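원격조종 시연을 이용한 서랍 열기 동작 학습
캡스톤디자인 최종 보고서
제출일: 2026년 3월 17일

1. 과제 개요

우리 조는 양팔 로봇에게 서랍을 여는 동작을 가르치는 과제를 맡았다. 동작을 코드로 하나씩 지정하지 않고, 사람이 리더 암을 잡고 움직이면 로봇이 그대로 따라 움직이게 한 뒤 그 기록을 학습 데이터로 썼다. 처음 제안서에는 컵 쌓기와 수건 접기까지 들어 있었으나 중간 점검 때 범위를 서랍 하나로 줄였다. 줄인 이유는 4장에 적었다.

조작 프로그램은 학과에서 쓰는 Clerum을 그대로 사용했고, 기록 형식 변환 스크립트만 우리가 새로 작성했다. 변환 스크립트의 이름은 Kneath이다. 이 보고서에서 Kneath라고 하면 모두 이 스크립트를 가리킨다.

2. 시연 방법

시연 방법은 두 가지를 비교했다. 첫 번째는 손으로 직접 로봇 팔을 잡고 끌어서 움직이는 방법이다. 힘의 방향을 몸으로 느낄 수 있어서 배우기는 쉽다. 그러나 사람의 손과 팔이 카메라 영상에 계속 들어오고, 양팔을 한 사람이 동시에 움직이기 어렵다. 두 번째는 리더 암을 이용한 원격조종이다. 조종자는 로봇 옆에 서서 작업대를 직접 보면서 조종한다. 영상에 손이 들어오지 않지만 손끝에 저항이 느껴지지 않아서 처음에는 손잡이를 세게 밀게 된다.

첫 번째 방법으로는 20회를 기록하고 중단했다. 이후의 기록은 모두 두 번째 방법이다. 조종자는 조원 전원이 돌아가며 맡았고, 한 사람이 연속으로 6회를 기록하면 교대했다. 교대 규칙은 조교의 권고로 정했다. 피곤해지면 동작이 빨라지고 손잡이에 접근하는 각도가 거칠어지기 때문이다.

영상은 머리 쪽 카메라와 손목 카메라에서 동시에 저장했다. 머리 쪽 카메라는 팔의 전체 자세를 확인하는 데 쓰고, 손목 카메라는 손가락 끝과 물체 사이의 거리를 확인하는 데 쓴다. 두 영상의 시각은 Kneath에서 맞춘다. 초기에는 두 영상이 서로 어긋나는 문제가 있었는데, 저장 시작 신호를 각 카메라가 따로 받고 있었던 것이 원인이었다. 신호를 하나로 합친 뒤에는 같은 문제가 다시 나오지 않았다.

3. 작업 환경과 기록

작업대 위의 물건은 최소한으로 두었다. 조명은 천장등만 사용하고 창문 블라인드는 기록 중에 항상 내렸다. 기록을 시작하기 전에 양팔을 기본 자세로 보내고, 그리퍼를 벌린 상태에서 시작 버튼을 누른다. 동작은 손잡이 쪽으로 접근, 손잡이 잡기, 당기기, 놓기, 물러나기의 순서로 나누어 표시를 붙였다. 표시는 기록이 끝난 뒤 영상을 보면서 손으로 입력했다.
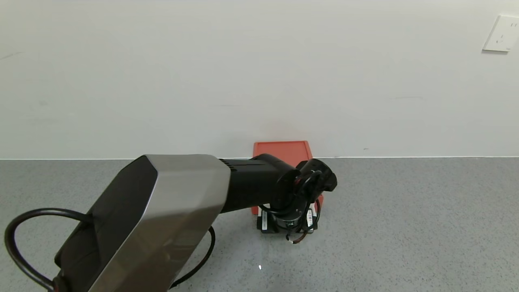
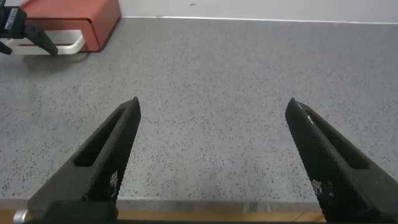
두 장 모두 회색 반점 무늬 작업대에서 찍은 것이다.

Theda Kramer는 중간 발표를 듣고, 손잡이를 잡기 직전에 멈칫하는 구간을 잘라내지 말라고 했다. 조종자가 망설이는 시간도 거리를 가늠하는 과정이고, 그 부분을 지우면 모델은 접근과 잡기를 한 번에 이어 붙이려고 한다는 의견이었다. 대신 아무것도 하지 않고 서 있는 시작 부분은 과감하게 버려도 된다고 덧붙였다.

우리는 이 의견을 반영해서 Kneath의 정지 구간 삭제 기능을 수정했다. 원래는 관절 속도가 기준값 아래로 내려가면 위치에 관계없이 잘라냈다. 수정한 뒤에는 첫 움직임이 나오기 전의 구간만 자른다. 이미 변환해 둔 기록은 원본에서 다시 변환했다. 원본을 지우지 않고 보관한 덕분에 재촬영은 하지 않았다.

4. 데이터와 학습

최종적으로 모은 기록은 1774회이다. 이 중 학습에 사용한 것은 900회이고, 나머지는 아래의 이유로 제외했다.

- 손잡이를 놓쳐서 다시 잡은 기록
- 서랍 본체가 함께 끌려온 기록
- 손목 카메라 영상이 중간에 끊긴 기록
- 조종자가 시작 버튼을 두 번 눌러 앞부분이 겹친 기록

절반 가까이 버린 것은 계획과 많이 다르다. 특히 본체가 끌려오는 문제를 늦게 발견했다. 서랍이 가벼워서 당기는 방향이 조금만 비스듬해도 전체가 움직였다. 바닥에 미끄럼 방지 패드를 붙인 뒤로 줄었지만, 그 전에 모은 기록은 대부분 쓸 수 없었다. 컵 쌓기와 수건 접기를 포기한 것도 이때 일정이 밀렸기 때문이다.

손잡이를 놓쳤다가 다시 잡은 기록을 빼는 것이 맞는지는 조원끼리 의견이 갈렸다. 실패 후 복구하는 동작을 배울 수 있다는 주장과, 기록 수가 적을 때는 오히려 동작이 흔들린다는 주장이 있었다. 이번에는 제외하고 학습했고, 포함한 경우와의 비교는 하지 못했다.

학습은 연구실 공용 서버 Dellero에서 진행했다. 다른 조와 시간을 나누어 썼기 때문에 설정을 바꾸어 가며 반복하지는 못했다. 입력은 두 카메라 영상과 양팔 관절값이고, 출력은 다음 관절 목표값이다.

5. 결과와 문제점

서랍이 학습할 때와 비슷한 위치에 있으면 접근과 잡기는 대체로 안정적이었다. 서랍을 작업대 가장자리 쪽으로 옮기거나 방향을 돌려 놓으면 손가락이 손잡이 앞에서 멈추거나 위쪽으로 지나갔다. 기록할 때 서랍 위치를 충분히 바꾸지 않은 것이 가장 큰 원인이라고 본다. 조종하기 편한 자리에만 놓고 찍은 기록이 많았다.

당기는 동작은 조종자의 습관이 그대로 나타났다. 어떤 조원은 손잡이를 잡은 뒤 살짝 들어 올리면서 당겼는데, 모델도 가끔 같은 동작을 했다. 조종 방법을 미리 문서로 맞추어 놓았다면 줄일 수 있었을 것이다.

케이블도 신경 써야 했다. 팔 바깥쪽으로 지나가는 선이 손목 회전 범위를 제한해서, 조종자가 손목을 끝까지 돌리면 선이 당겨졌다. 후반부에는 손목 회전 제한값을 Clerum 설정에 넣고 기록했다.

6. 남은 작업

4월에 서랍 위치와 방향을 미리 정한 표에 따라 추가 기록을 진행할 예정이다. 제외했던 복구 동작 기록도 따로 묶어서 한 번 학습해 본다. 변환 스크립트와 조종 순서 문서는 다음 학기 조에 넘긴다. 인수인계할 때 저장 시작 신호 설정과 미끄럼 방지 패드 위치를 반드시 확인해야 한다.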